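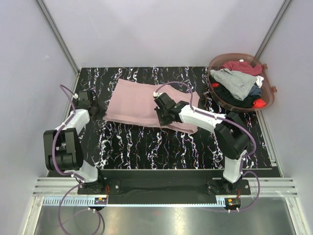

Lerato Mokoena asks if we can please stop passing folding tables "on a glance" and run a bare hand over the whole top, because a snag you can't see still pulls a thread, and she's the one who answers the complaints. Fair. Hand test added, see 2.3.

# Laundry and folding area - walk-through

Villbridge, lower level
16 October 2019
Checked by: Florian Chevalier
Marks: OK / FIX / N/A / ASK

## 1. Floor and ways in

- [x] 1.1 Door opens all the way, nothing parked behind it - OK
- [x] 1.2 Walkway clear, washers to folding table - OK
- [ ] 1.3 Floor drain cover flush - FIX. Rocks when you step on the left side. One screw gone. Tape is not a fix, whoever did the tape
- [x] 1.4 Mat edges flat - OK
- [x] 1.5 Wet floor sign where it can be reached - OK, moved it to the hook

## 2. Folding table

- [x] 2.1 Basket on the tabletop, not on the floor - OK. Reddish-brown one, full of clothes, up in the corner
- [x] 2.2 One piece spread out at a time - OK. Pink piece down, rest still in the basket
- [x] 2.3 Hand test, whole top incl. edges - OK. Dark top with the streaks, so lint and crumbs hide in it. Use your palm, not your eyes
- [ ] 2.4 Top wiped before first load - ASK. No initials on the sheet. Felt clean to me but that isn't the same as signed
- [x] 2.5 Pins, clips, loose buttons picked up - OK

Comment on 2.2: pink piece still had a fold at the lower left and a rolled bit at the lower right. Not a fail. Roll gets opened out by hand before the first fold - pins like to sit in there. Same for sleeves and hems.

Comment on 2.1: Lerato says the fill line should be written down somewhere. OK, writing it down. Clothes level with the rim, no higher. If you have to hold the pile with your chin it's to full.

## 3. Dryers

- [x] 3.1 Lint screens clean, all - OK
- [ ] 3.2 Lint behind no. 2 - FIX. Handful back there. Same as August
- [x] 3.3 Vent hose not crushed - OK
- [x] 3.4 Doors latch - OK, no. 3 needs a push
- [ ] 3.5 Zwane service tag in date - ASK. Tag faded, can't read the month

## 4. Washers, water

- [x] 4.1 Hoses, no bulges - OK
- [x] 4.2 Shutoff turns by hand - OK
- [x] 4.3 Under the machines dry - OK
- [x] 4.4 Drum checked for leftovers - OK (one sock)

## 5. Soap and chemicals

- [x] 5.1 Caps on - OK
- [ ] 5.2 Labels readable - FIX. Rellell stain remover, label half off. Relabel or toss
- [x] 5.3 Bleach on its own shelf, low - OK
- [x] 5.4 Nothing decanted into drink bottles - OK
- [x] 5.5 Gloves, two sizes - OK, order more medium. Box of 300 last time, 400 if its the same price

## 6. Electric

- [x] 6.1 Cords off the floor where people walk - OK
- [x] 6.2 Outlet covers on - OK
- [x] 6.3 Iron unplugged, stood up - OK
- [ ] 6.4 Extension cord by the iron - FIX. Been "temporary" since August. Needs to go

## To do

1. Drain cover screw - first, today if possible
2. Lint behind no. 2
3. Swap the extension cord
4. Rellell label
5. Zwane, ask for new tag, unit ref 620
6. Wipe-down sheet, whoever opens signs it

Lerato, added later: agree on all. For 2.4 can we make it every load for whites? Takes 30 seconds. Also 1.3 I tripped on that last week so please yes, first.

Florian: whites yes. Screw is on my desk, doing it after lunch. Will recieve the new sheets from Flikitz with the next order, use the old ones till then.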